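4.2 Why shoppers say they stop buying

Fieldwork in Dikthorpe and Londdale, January, two rounds of interviews plus the postal form (343 returned). Shortened here, full tables in the appendix.

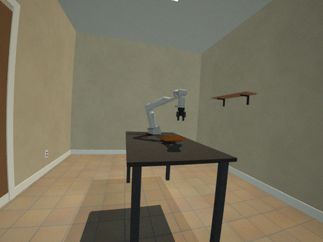 Figure 3. Simulated room with a white robotic arm at the far end of a dark table.

Tsung-han Hsiao objected at the draft stage that people who say they boycott a firm are mostly people who never bought much from it, so the loss to the firm is close to nil and we should stop calling it a boycott at all. A fair point, and one we can only partly answer. The form asked what the household bought in the year before, but memory is poor and the till receipts we hoped for came from 200 households only.

Among those 200 the picture is mixed. Gadska had sold itself for years as the decent choice in cleaning goods - refill shops, staff shares, the lot - and its former customers were the angriest group we met. Many were regular buyers, going by the receipts. Vaněk never made any such claims and its customers mostly shrugged when the wage story came out. Same offence, more or less, very different reaction. We take this as support for the broken promise reading (section 2) over the plain harm reading, though the two firms also differ in price and in how easy they are to avoid. Hard to pull apart with our numbers.

Ownership was the other thing. Few respondents knew who owned the brands in their cupboard. Several had left Gadska for a label made by the same parent company and were quite put out to learn it from the interviewer. One in Londdale asked for a list of firms that were safe to buy from. We did not have one. Interviewers were told not to recomend anything, and the request was noted under "other".

Wording matters too. "Ethical" got long pauses. "Treats its workers properly" got quick answers, often with a name attached. The second round used the plainer wording throughout, so the 2 rounds are not strictly comparable on question six and we have kept them apart in the tables.

On Hsiao's point again: light buyers did talk about boycotts more freely, and on the postal form alone his view would hold up well enough. In the receipts it is weaker. What we cannot show is whether the people who left stayed away, as the receipts end to early for that. Return rates are taken up in 4.3, with the caveat on missing Tuesday receipts from the Dikthorpe shops.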